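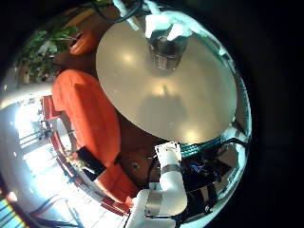
The municipal exchange at Nosamberg has accepted unwanted household goods from residents since January, and it now passes on around 300 articles in an ordinary month. Goods may be left without charge and taken on the same terms, up to a limit of six per visit. Furniture is excluded. Small items account for most of the traffic, and those made of more than one material receive particular attention at the desk. A clear glass cup with a metallic rim and base, for instance, must be checked where the two materials meet before it can be offered again.

The exchange occupies the former ticket hall on the Cunha road. It was founded after the town council found that the tip at Jitov was receiving large quantities of goods in working order. Residents had few other places to take them, as the last second-hand shop had closed 13 years earlier.
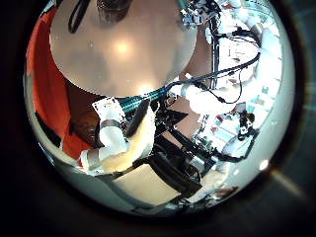

Mohit Uniyal, who manages the hall, attributes its steady use to the opening hours, which run into the evening. "People clear a cupboard after work," he said. "If we are shut, it goes in the bin."

Textiles remain the most difficult category. Cloth takes up space, and demand falls sharply in warm weather. Pieces that find no taker after two months are sent to Predia, where they are sorted for cleaning rags and padding. 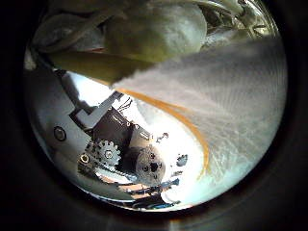
Olive-green fabric and a fuzzy white textile.

The council will consider a second site next year. Its preference is for a building within walking distance of the bus station.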